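The odds-and-ends bin, and why I've stopped fighting it

By Ratih Teoh

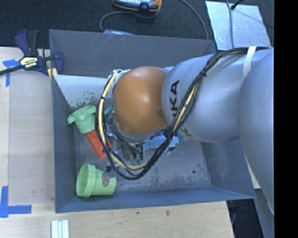

A bright blue something-or-other and a muted green cup shape with a wavy brim, down in the grey metal bin.

I have owned a great many storage systems. Drawer dividers, wicker baskets, a hanging canvas thing from a shop in Woltside that held 15 pairs of shoes until the hook came out of the wall and took a fair bit of plaster with it. I've labelled jars. I once spent the better part of a March long weekend sorting buttons by colour, and I'd be lying if I said I didn't enjoy it.

So it's a little humbling to report that the thing that works best in my house is an open metal bin with no lid, no label and no compartments whatsoever.

The idea came from Kausar Siddiqui, who ran the toy library in Markby for eight years and has seen every kind of muddle a household can produce. At one point the library had 2,000 bits and pieces on its shelves, and plenty of them had wandered away from whatever set they belonged to. Her rule was simple enough. Anything you couldn't place in a few seconds went in the bin, and the bin got sorted when it was full and never before.

"People stop halfway through tidying to work out what a thing is," she told me over a pot of tea. "Then they're sitting on the floor reading old birthday cards and it's dinner time."

I felt very seen. (It was postcards, in my case.)

What I like about an open bin is that you can look straight into it. The green shape with the wavy brim might be a cup, or a hat for a very small and stylish person — I've heard both argued with real passion at my kitchen table — and it doesn't matter one bit which side you're on. Colour does most of the work anyway. A strong blue jumps out at you against grey metal, and even a little spot of teal will catch your eye if you give it a second. The muted stuff takes longer to find, and clear, shiny plastic is the worst of the lot, so I now put anything see-through on top.

Size matters more than you'd think. My first bin was enormous, a great tub from a farm auction out at Zarei, and it swallowed things whole. My neighbour's missing egg timer was in there for a year! The one I use now is shallow enough that I can reach the bottom without putting my head in, and it cost me less than the canvas thing did.

As for the sorting, I do it with the radio on and three piles on the rug: goes home, goes to someone else, goes out. Kausar swears by a fourth pile for things you're simply fond of, and after some grumbling I've come round to it. Mine currently holds a brass key stamped 351, a wooden duck and half a set of dominoes.

The other half is probably in Woltside, with the plaster.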